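Writing up a fault we had in July, because I couldn't find anyone describing the same thing when I was looking for it. Long thread. Mostly for people who run pick tests in simulation before they go on hardware.

Setup: one arm, two-finger gripper, tabletop pick and place with groceries. The policy is trained and scored in sim, then anything that passes goes to the real cell at our Drandley site. The sim tooling is Skatia, which is in-house, so don't go looking for it.

The task is simple. Fruit starts in a basket, arm reaches in, closes, lifts, holds. A few other items stand on the table so the arm has to ignore them. We run 97 episodes per build with the item positions shuffled.

The build in question passed with 4 failures. That was our best score at that point and we were all pleased with it.

On the real cell the same build bent a finger linkage on the second run. It came down, closed on the apple, and then kept closing. The apple split. The controller went on commanding grip until Yolotzin Bañuelos hit the stop.

No one was hurt. She was outside the fence line the whole time, which is the rule here even at reduced speed. The damage was one gripper and a lot of juice in a basket.

First thing we checked was the force limit on the gripper. It was set correctly. I want to be clear on this because it was everyone's first guess, mine included, and we lost most of a morning to it.

The limit was set but it wasn't being applied. There is a flag that tells the driver whether to use the limit from the config file or the one sent with each command. Ours was on per-command, and the policy was sending no limit at all. The driver reads a missing value as full force.

So why did sim pass it? We went back and replayed the sim episodes one at a time, stepping through the moment before the fingers close.
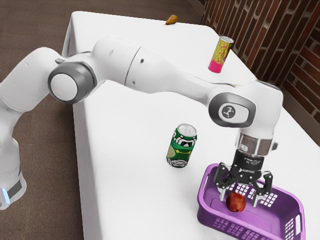
Position was fine in all of them. Approach angle was fine. Basket clearance was tighter than I'd like in a few, but we saw no contact with the walls. If you only look at geometry there is nothing wrong with this build.

Then Tincuța Oprea plotted the commanded grip force against the simulated contact force. The command was at maximum in every episode. Contact force went up, hit a ceiling, and stayed flat.

The ceiling was ours. Back when we had trouble with objects shooting out of the gripper, someone added a clamp on contact force in the physics settings to keep things stable. It did keep things stable. It also meant that no grasp in sim could ever be too hard.

The clamp had been in there for 28 builds. The commit message said "fix jitter". I checked who wrote it and it was me.

Second problem, same area. Objects in the sim are rigid. An apple can't bruise or split and a can won't dent. Success was scored as "object is above this height at the end of the episode". A crushed apple held in the air would have scored as a pass even if we had modeled the crushing.

What we changed on the hardware side:

The driver now refuses a grip command with no force limit. It faults and stops. We also set a hard cap in the gripper's own firmware settings, which the policy can't reach. That cap should have been there from day one.

What we changed in sim:

The contact clamp is gone. The jitter came back right away and we fixed it properly with a smaller time step. Runs are slower. An overnight batch used to be finished by 3 a.m. and now it's still going when I get in.

Each object has a maximum grip force, measured on real ones with a load cell. Go over it and the episode is a fail, whatever happens afterward. We had Hämäläinen from the test bench squeeze a bag of apples until they gave. Apples vary more than I expected, so we used the weakest.

We re-scored the old build with the new rules. 47 of the 97 episodes failed. Some of the others only passed because the fingers had hold of a can, and our limit for cans is generous.

Retrained with a penalty on grip force. The new build is gentler and drops things more often, mainly pears. It hasn't broken anything. I'll take that trade for now.

A question I got in DMs: would a soft-body model have caught it? Possibly, but we were already logging commanded force and it was sitting at max. A single plot would have caught it. We log it and plot it for every build now.

Another one: is this the Iveck cell? No, different line, different gripper. That one has had its cap set since install.

If you run anything similar, send your gripper a command with the force field left out, with nothing between the fingers, and see what it does. Stand outside the fence.

Replacement linkage is still on order. I'll add to this thread when the cell is running again.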